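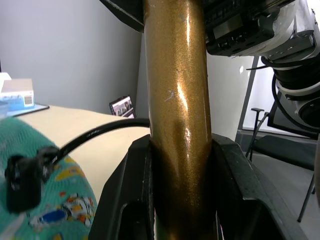 Reading time: 3 minutes

Where does the school's rainwater go?
Group report by Dulce Ocampo, Amr Filali and Perla Barrera

Our school stands at the bottom of Hadside, where the lane floods most winters. We wanted to find out how much rain runs off the sports hall roof and whether any of it could be kept for the garden. At present all of it goes into the drain beside the bike sheds, and from there to the Loseck brook.

We put a plain rain gauge on the grass behind the hall and read it every morning at half past eight, before lessons. Amr worked out the roof area from the building plan in the office. We used the flat area seen from above, and left out the porch, which has its own gutter. Multiplying the area in square metres by the rain in millimetres gives litres.

We took readings for 24 days in February. The total was 57 mm. Most of it fell in two wet spells, and on several mornings the gauge was dry. The area that drains to the back downpipe is 126 square metres, so 7,182 litres fell on that part of the roof. Some of this is lost to splashing and to the moss in the gutter. We did not measure the loss.
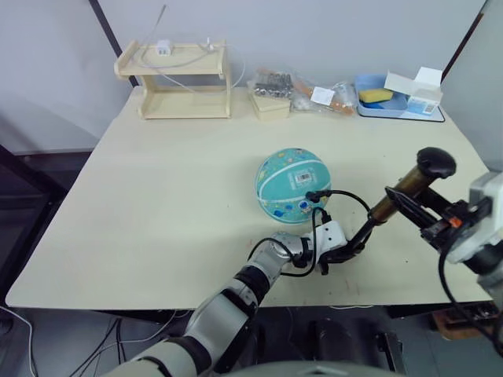
Storing the water

Lucía Gallardo, who runs the garden club, told us the beds need very little water before late spring. This is a problem, as a small butt would fill in the first wet week and then overflow. We compared one large tank with 3 linked butts. The butts fit under the hall windows and can be bought one at a time, so we chose them. The overflow should go back to the same drain.

Our readings have two weak points. The gauge was near a hedge, which may have kept off some rain when the wind was from the west. We also had only one month, and it may not have been a normal one.
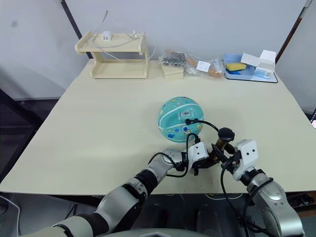
Could the stored water be used for drinking?
It should be kept for plants only. Water off a roof carries bird droppings and dirt, and we have no way of treating it.

We would like next year's group to repeat the readings in June, with the gauge moved away from the hedge.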